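Der Tisch, an dem alles hängen bleibt

Adanech Feyisa hat ihren Arbeitstisch vor vielen Jahren aus einer aufgelösten Schneiderei geholt, und wer sie in ihrer Werkstatt im Hinterhof besucht, landet früher oder später daran, meist mit einer Tasse Tee und einem Stück Kuchen, das eigentlich für später gedacht war. »Weiß musste er sein«, erzählt sie, »auf Weiß findet man jede Nadel wieder!« Dass man auf Weiß auch jeden Fleck wiederfindet, hat sie mit den Jahren liebgewonnen.

Kleine Punkte sind geblieben, ein dunkler, ein rötlich brauner, dazu feine Striche wie von Bleistift. Und dann der schwarze Steckdosenwürfel, der hier seinen Platz hat, mit Anschlüssen an mehreren Seiten (Bügeleisen, Lampe und Nähmaschine wollen ja alle Strom, am liebsten gleichzeitig).

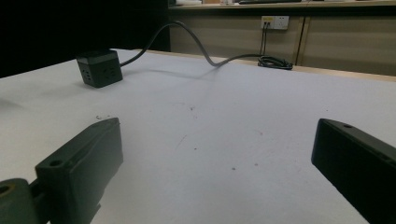

Abends wird abgeräumt

Gegen sechs wandern Scheren und Garn zurück in die Schubladen, dann wird mit einem weichen Tuch gewischt, ohne großen Ehrgeiz. Ihr Kollege Ifor Pugh, der 20 Jahre lang Polster bezogen hat, würde gern einmal gründlich schrubben. Bisher hat sie ihn davon abgehalten, und im März bekommt er ohnehin seinen eigenen Tisch.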